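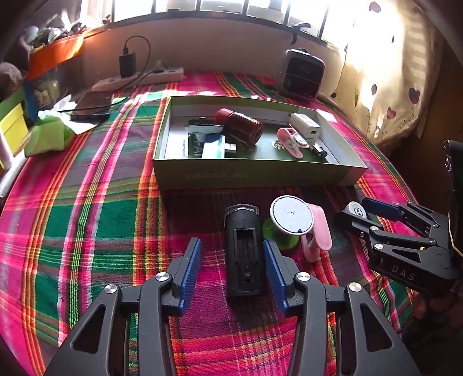
Skinner House Bedroom Sorting Project
Progress report, December
Prepared by Morag Urquhart

Work since the last report has been on the small items that collect in the bedrooms: chargers, plugs, clips, tubes, connectors and other odds and ends. The larger furniture was finished in the fall and is not covered again here.

Status

Of the 12 bedrooms in the plan, nine are done. In each one we clear the surfaces onto the bed, put the small things in a shallow box lid and go through them with the resident. Power strips and anything on charge stay near the window, where most of the outlets are. Speakers and other larger electronics are left out of the lid and handled last.

We have logged 1,479 items to date. Of these, 287 had no clear owner or use and are being held in the Plesa Street storeroom until the end of the winter. Residents can claim them at any time. Around 200 charging items were kept, and each one now has a label with a room number.

Spending

The main cost this period was storage boxes from Mernelell. The first delivery was short by 2 cartons, and the supplier has credited us for them. We have stopped buying drawer dividers – residents told us they preferred open trays, and the lids we already had do the job. The money left on that line is enough to cover labels for the remaining rooms.

Problems

Cables are slower than expected. Many have been separated from the device they came with, and testing them takes up most of an afternoon per room. Skikolis has agreed to take dead chargers and spent power banks for recycling, but only in sealed tubs, so pickup is on hold until the tubs arrive.

Two residents asked to put off their sessions. Both have new times in the morning, which suits them better.

Next period

Finish the last three bedrooms, send the first load to Skikolis and start on the hall closets. We are not asking for any change to the budget. A full item list by room is available from the office on request.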